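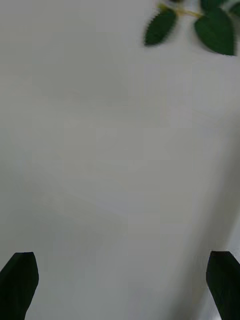
Turn off every lamp but one before you buy any cleaner, went the first comment under my earlier post, and move that lamp while you watch the gray patch. I did that and have added the results to the text below.

Gray patch on pale surface under a leafy plant: shadow, film or stain?

posted by gamesbridge_desk
August 27, 2018

I have a pale gray-white worktop with a leafy plant that hangs over one corner of it. Toward one side there is a soft gray zone with no clear edge. It gets wider as it goes down toward the corner. It is faint, and on some days I can't find it at all.

The worktop is a Solberg, 1016 mm wide, bought used, so there was no paperwork with it. I do not know if the top is painted, coated or solid all the way through. The plant has been in the same position since February. I mist the leaves with tap water, which is hard where I live, and once a month I feed it with a liquid feed from Granum, diluted as the label says.

What I have tried:

Dry microfiber cloth. No change.

Damp cloth, plain water, dried right away. Looked better for an evening, then the same as before.

The lamp test from the comment. With the ceiling light off and a desk lamp on the left, the gray zone moved. With the lamp on the right it mostly disappeared, but there was still a dull strip close to the corner that stayed in the same place no matter where I held the lamp.

So part of it is light and part of it is something else. I would like to know what the dull strip is and how to remove it without changing the sheen of the rest. I have a bottle of Zemlow 331 under the sink and have not used it on this. The label says "hard surfaces" and nothing more useful.

granum_reader

Use the Zemlow. It's fine on everything. I've cleaned my whole kitchen with it for years.

cornerbench

You have already done the important step, which is separating the part that moves from the part that doesn't. Ignore the part that moves. A smooth pale surface shows every change in light level, and a plant, a shelf edge or your own arm will put a soft gray area on it. No cleaner will do anything about that.

The strip that stays put is worth working on. Going by your description there are three likely causes, and they can be told apart with things you have at home.

Mineral film. Mist drifts down from the leaves, dries, and leaves calcium behind. It looks dull from a low angle and almost invisible from straight above. Plain water darkens it for a moment and it comes back when dry, which fits your damp cloth result. Put one drop of white vinegar diluted with an equal amount of water on a spot near the back, wait ten seconds, wipe with a wet cloth, then dry. If that spot is now clearer than its surroundings, you have mineral film. Skip this test if there is any chance that the top is marble or another limestone-type stone. Acid etches those and the mark is permanent.

Sap or feed residue. Some houseplants drip a sugary sap, more so if they have scale insects or aphids. Fertilizer splashes dry down in a similar way. Drag a clean dry fingertip across the strip. If it catches or feels tacky, this is the one. Use warm water with a drop of dish soap, leave the cloth on it for a minute, wipe, rinse, dry. Then check the undersides of the leaves, particularly along the veins, or you will be doing the same job next month.

Worn finish. Repeated wiping in one place will change the sheen of a matte coating. It gets either shinier or duller, and it feels the same as the rest. If the vinegar and the soap both do nothing, assume it is this. A worn finish cannot be cleaned back. You can leave it alone or have the top refinished.

As for the bottle, I would not start there. I don't know that product, but a general hard-surface cleaner may be alkaline or contain solvent, and you don't know what your finish is. If you want to try it, pick a place on the underside first, leave it for as long as the label allows, rinse, and compare after a day.

Two notes on method. Work on the full strip from end to end, not in small circles, or you will get a clean spot with a halo. And dry with a separate cloth — most of the streaks people report on pale tops come from the cleaner being left to evaporate.

gamesbridge_desk

Not stone, I can say that much. It is warm to the touch and sounds hollow when knocked. Fingertip test: no catch. The vinegar drop left a clearer spot about the size of a coin, so mineral film it is. I did the rest of the strip the same way and it is even again under the lamp from both sides. The moving part still moves.

I'll leave the Zemlow for the sink.

mist_and_drip

The film will come back if you keep misting in place. Take the pot to the sink or the shower, spray it there, let it drip off for half an hour and put it back. Distilled or filtered water also leaves far less behind on the leaves. Misting does very little for humidity anyway, the effect is gone in minutes. A tray with wet pebbles isn't much better from what I've measured, and on that top I'd want a saucer with a cork pad under it in any case.

Also turn the pot every week or so. The side facing away from the window thins out, and the heavy side ends up hanging over your work area.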